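Seam Allowance Should Be on the Label
by Treasa Nic Giolla

Garment labels report fiber content, country of origin and washing temperature. They do not report seam allowance, the width of cloth left beyond the stitching line, and I think they should. 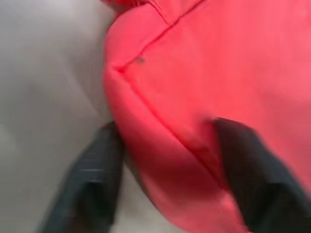 The case rests on repair records. At the Corrigan alteration shop we logged 3238 garments over two years. Of these, 200 were returned to the customer unaltered. In 159 of those, the reason entered was insufficient allowance: the owner wanted the garment let out, and there was nothing to let out. Fabric condition was usually good. A side seam finished on an overlock machine at a quarter inch can be taken in many times and let out almost never.

Manufacturers have a fair reason for cutting narrow. Pattern pieces nest more tightly, and the saving per garment is small but repeats across the whole order. Ciarán Mac Mathúna, who cut for Drilteta before it moved production, argues that a printed figure would push up prices and that most buyers would ignore it. He may be right about the second point. Most buyers also ignore fiber percentages, and we print those anyway, for the people who need them.

A second objection is that allowance varies within one garment. Armholes are trimmed close so the curve will turn, while a center back seam on trousers can carry an inch or more. I would label only the side seam and the center back, in eighths of an inch, measured before finishing. A tolerance of one eighth would cover normal cutting error.

Enforcement would be cheap. An inspector with a ruler can check a seam from the inside without damaging it. I timed myself on a rack of mixed shirts and averaged 41 seconds each, including turning them right side out again.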